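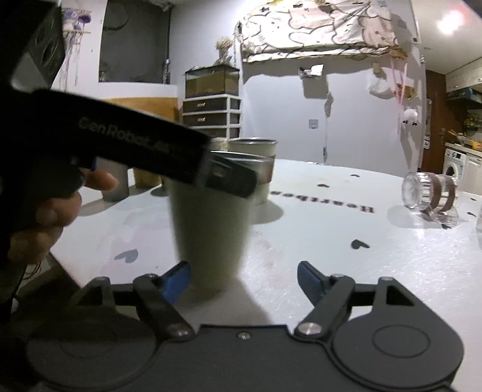
Américo Matos wrote back the morning after the second screening to say that he hadn't sat in a full hall for a film since the Mornora cinema shut, and that we should book the comedies earlier in the program next time so people with kids can stay to the end. We're taking his advice. The rest of his note was a list of films he'd like to see, and it was a long list.

Print this page | E-mail this page

Aguiar Film Days: progress report to the Flisov Fund
Second report, covering the period to the end of September
Prepared by Sofia Bettencourt, program coordinator

Where we are

The first half of the season is done and I'm very pleased to be writing this one! When we sent the first report we had a signed hall booking, a borrowed screen and a lot of hope. Since then we've held the opening night, run the weeknight program in the Aguiar hall and taken the travelling program out to Mornora. Total attendance across all sessions to the end of September was 2716. Our target in the application for the same period was lower than that, and I'll admit I set it low on purpose after the wet season we had the year before.

Opening night sold out. The hall holds 500 with the side seating out, and the last tickets went at the door just before seven. We opened with a restored musical comedy from the sixties, subtitled for the first time in English, and the laughter in the second act was so loud that people at the back missed two songs' worth of subtitles (they were laughing too, so no complaints reached us). The speeches were kept short as your program officer suggested. Two speakers, one welcome in each language, then lights down.

The travelling program

This was the part of the application your assessors had the most questions about, so I'll go into some detail.

We played two nights at Mornora, both in the old produce hall. The first was a shorts program made up of the nine films chosen from local entries. The second was the family feature, followed by the slow and very beautiful fishing documentary, which should have been the other way around. Families began leaving halfway through the documentary to get little ones to bed, and the people who had come for it had to put up with the noise of the doors. We should have started with the quiet film at five and gone on to supper, or played them on separate nights. The programming for the second half has been changed to suit.

The sound in the produce hall is better than anyone expected. It has a timber ceiling and a lot of soft junk stored along the north wall, and between them they soak up the echo. Our projectionist now wants to play everything there.

The bus from Aguiar was well used on the first night and nearly empty on the second. We'd like to keep it for opening and closing nights only and move the saving into subtitling.

Short film entries

We received 39 entries to the local shorts call, from filmmakers aged from 14 up to people well past retirement. The quality was a lovely surprise. I had budgeted for reading and viewing time on the basis of a much smaller pile, so selection ran over by a week and the program flyer went to print late. The printer was very good about it.

Of the films we picked, one has already been asked for by another festival further up the coast, and its maker is cutting a shorter version for them now. Another, a seven-minute piece shot entirely inside a bakery before dawn, got the longest applause of the Mornora weekend. Every entrant received written notes from the selectors, whether the film was chosen or not. Several wrote to thank us for those, and a couple wrote to argue, which I enjoyed just as much.

Subtitling

Zollow delivered the first batch of subtitle files on time and the second batch late. The delay was partly ours. We sent them a dialogue list for the wrong cut of the family feature, and it wasn't picked up until the lines began drifting a few minutes in. They re-timed the lot without charging us again. We now check the running time of every file against the print before it goes off, and the person who checks it signs the sheet.

Audience members have asked for larger text. We tried it on the closing session of the first half, in pale yellow with a dark edge, and the comments were all in favour. From here on that's our standard for anything we commission ourselves. Films that come with subtitles already burned in will have to stay as they are.

Workshops

The beginners' editing workshop filled in a day. We ran it twice to clear the waiting list, and the second group was the stronger of the two, probably because the tutor had by then thrown out half of her first-hour talk and got them cutting straight away. The sound workshop was moved to the second half of the season when the room was double-booked. No money has been spent on it yet and the line carries forward.

I would love to offer a projection workshop as well. Three people asked for one at the Mornora sessions, and we need more trained hands in the booth in any case. If there's room in the budget once the subtitling is settled, I'd like to talk to you about it.

Money

The full statement is attached separately. In short:

Hall hire is on budget.
Film rights are under, thanks to a two-title deal on the restored comedies.
Subtitling is over by a small amount, and we expect the bus saving to cover it.
Printing is over. The flyer was reprinted when the Mornora start times changed.
Ticket income is ahead of forecast, mostly from opening night.

We are not asking for any change to the total. We do ask for your approval to move the unspent part of the transport line into subtitling, as described earlier.

What comes next

The second half opens with the sixties double bill, with the comedy first and an early start, as Américo and a good many others wanted. After that come the regional premiere of a new drama (the rights are agreed, and the contract is with their office for signing), the sound workshop, a schools matinee and closing night. The director of the drama has said yes to a question session by video link. The hall's internet is not to be trusted, so we'll do a full test the week before and have a recorded interview ready to play if the line drops.

The audience vote will run on paper slips again. We looked at doing it by phone, but the slips get people talking to each other in the foyer and the box by the door was stuffed full every night.

Two things I'd like to raise when we meet: the dates for next year, which clash with the Mornora show if we leave them as they are, and whether the Fund would like a seat on the selection panel. We'd be very glad to have you.

Thank you for backing this. It has been a joy to work on so far, and I can't wait for closing night.

Sofia Bettencourt
Aguiar Film Days

Print this page | E-mail this page

Search this site
Enter keywords
Go

Recent items
Aguiar Film Days: first progress report
Local shorts call: the selected films
Mornora produce hall: getting there and parking
Second half program and session times
Notes for filmmakers sending subtitle files
Flisov Fund: reporting dates for current projects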